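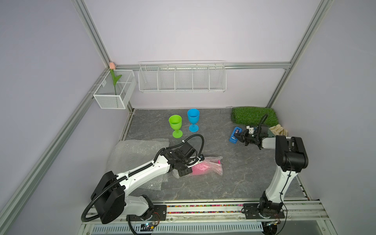
About Skandusance

Skandusance packs and ships other people's breakables. Small shops and makers send us their stock, we put it on our shelves, and when somebody orders a vase at two in the morning, we get it into a box and out the door in a state the customer will recognize as a vase. Glassware is most of it. We also do ceramics, bottles, lamps, picture frames, and a line of garden ornaments we've been asked to stop making jokes about.

We have been at this long enough to have opinions about tape. We started in one rented unit with two packing benches and a borrowed pallet jack, and we now fill most of a building on the Phetsri industrial estate, the gray one with the loading doors that face the wrong way. There are 69 of us. On a normal day we send out 2,261 parcels, and in October, when the shops start stocking up and the early shoppers get nervous, it is a good deal more than that and we all eat lunch standing up.

Why there are robots on an About page

Because every visitor asks, and so does every person who comes in for an interview, usually in the first five minutes and usually while looking at the exit.

Yes, we have them. We have a two-arm cell, which the supplier calls a Brutusix and the floor calls a number of things. We have a carton erector, which makes boxes out of flat boxes and is the least glamorous and best loved machine in the building. We have a conveyor that used to end in a heap and now ends in a scale. The project to bring all this in was named Tolleck, after a meeting that went on too long, and the name stuck to the area as well. So if you come to work here and somebody sends you over to Tolleck, walk toward the yellow line and don't cross it.

The two arms spend their days on wrapping and handling. Stem glasses, bottles in bubble bags, small boxes, soft things, odd things. People assume the hard part for a machine is glass. The hard part is bubble wrap. Glass stays the shape it was when you last looked at it. Bubble wrap has moods. We practice with plastic wine glasses for a long time before a real one goes anywhere near a gripper, and anyone who proposes skipping that step is invited to sweep.

What changed on the floor

We'd like to say the change was smooth, but some of the people it happened to read this website.

The first few months were slower than doing it by hand. Management had a chart in which this was a small dip. On the floor it was a long spring. Packers would finish a tray and then go and help the cell finish its tray, and the cell would stop, very politely, because a person had come near it. A whole team learned to stand still and look unhelpful. It did not come naturally.

Then it got better, in an uneven way. The wrists improved first. Wrapping the same bottle 400 times in a shift does something to the base of your thumb, and half of our senior packers could tell you the weather with theirs. The repeat wrapping is mostly off people's hands now. What's left is the work with some judgment in it: the lamp with one side heavier than the other, the set of six where the box says six and the contents disagree, the customer note asking us to please hide the gift from her husband, who collects the mail.

What got worse is worth putting down too. The talk, for one. Two people at a bench facing each other will get through a day on conversation alone, and a person minding a cell has nobody facing them. We moved the benches so that the cell operator sits in the same run as the hand packers, which cost us an aisle and annoyed the forklift drivers, and we would do it again. The noise also changed. It isn't louder. It's more regular, and some people find that harder to take. The radio came back after a vote, with a rota for who chooses, and the rota is the most carefully enforced document in the company.

The pace was the other thing. A machine does not speed up after coffee or slow down at four. In the early weeks people found themselves trying to match it, which is a bad idea for anyone with knees. We took the running count off the big screen. Supervisors can still see it. It turned out they didn't look at it much either, and the screen now shows truck times and whatever the canteen is calling soup.

Jobs, since you were wondering

When Tolleck was announced we said in writing that it would not be used to let anyone go, and it has not been. We also said that jobs would change, and that part we rather undersold.

Some packers became cell operators. They set up trays, clear jams, show the arms a new item and decide when an item isn't worth showing. The ones who are good at it tend to be people who were good at packing, which surprised the supplier more than it surprised us. If you've wrapped a carafe for ten years you can see from across the room that a grip is wrong. The machine's own software is often perfectly content with it.

Some people moved to checking, or returns, or the phones. A few tried the cell, disliked it, and went back to a bench, and there was no form to fill in about their attitude. There are still benches. There will be benches for as long as people make teapots with handles like that.

We did hire fewer seasonal staff last fall than the fall before. It would be odd to leave that out. The ones we did hire stayed longer, and more of them were offered permanent work, but if you came by hoping for six weeks of packing and we had nothing for you, the arms are a part of the reason. We'd sooner you heard it here.

Pay for cell operators is one grade above packing. It began at the same grade, on the theory that the work was lighter. The packers explained their view of this theory at some length, and the grade went up.

Training

Everybody who works in the building gets the basic day, including drivers, office staff and the directors. You learn where the stops are, what the lights mean, how to lock the cell off and how to ask somebody else whether it's locked off. You also wrap a wine glass by hand, badly, in front of people. This has no official purpose but we've never had a reason to drop it.

Operators do 121 hours more, on shift and on full pay, spread over as many weeks as it takes. No coding is needed. Patience is, along with a willingness to watch the same thing go nearly right many times in a row. Parents of toddlers do well.

Anyone can stop the machine. You don't need to be trained, senior or right. If something looks off, press the button, and the worst that will follow is a short conversation. Nobody has been told off for a stop yet, and that includes the person who leaned on it while reaching for a doughnut.

How we decide what to automate

The floor puts up a list twice a year of the jobs people would most like to be rid of. Management puts up a list of the jobs that cost the most. The two lists overlap less than you would hope. We work from the overlap first, then from the floor's list, and then we have an argument.

Label peeling is currently at the top of the floor's list. It has been at the top of it for some time. Every supplier we've shown it to has gone quiet and asked to see the car park. Emptying the shredded paper bin is second. Third is "the Thursday meeting," which keeps being ruled out of scope.

There are also things we've decided to leave alone. Gift notes are handwritten, by someone whose handwriting can be read. Damaged goods are looked at by a person, and the maker gets a call from a person. If your stock arrives here in pieces you'll want someone to be sorry about it, and the arms aren't up to that.

Working with us

If you make or sell breakable things, we take on new shops in small batches, and we like to see the goods before quoting. Send us two of whatever it is. One is for measuring and one is for dropping. We will tell you which packing it needs, whether the cell can handle it or it's a job for the benches, and what each would cost. The price difference is smaller than people expect, and some shops ask for hand packing anyway. We don't argue.

If you would like to work here, the openings are on the jobs page, with the pay written next to each one. Come for a half day before you say yes. Mornings are better, from seven, when the first trays go in and there's still a decent choice of stool. Closed shoes, please, and nothing dangling. Tell the front desk you're here for Tolleck and someone will come down with a vest.

School groups are welcome outside October. They generally walk straight past the packing benches to the robots, watch for a few minutes, and then spend the rest of the visit popping the offcuts. We keep a bin of them by the door. Please return the bin.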